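Limescale in stacked electric steamers

stapley
Descaled the base of mine with citric acid, 2 tablespoons to a litre, left for an hour. The element is clean but it still cuts out after ten minutes. Water here in Rendham is very hard. Is the thermostat gone?

pyo_sw
Check the rating plate first. If it is an 800 watt unit, the cut-out normally sits under the element plate and scale on the underside makes it trip early. Citric acid in the tank never gets to that side.

ernstead_mk
Disagree. The underside is dry on every one I have opened. More likely the thermal paste has gone hard. Replace that before you buy a thermostat.

Mine is the stacked type, steel tier and lid, white base, white plastic handle on the side:

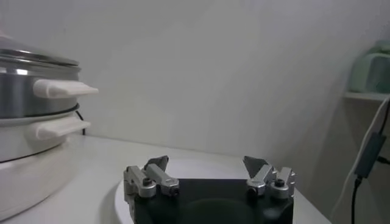 Ernstead, 12 October 2020

Paste renewed in July, no trips since. I run it most evenings for roughly 90 minutes, filtered water only.

pyo_sw
One unit proves little. Filtered water would account for the same result.

ernstead_mk
It was on filtered water before the repair as well, and it tripped then.

pyo_sw
Fair enough. I would still measure the cut-out cold — it should read close to zero ohms.

stapley
Reads open circuit until I tap it. Ordering one.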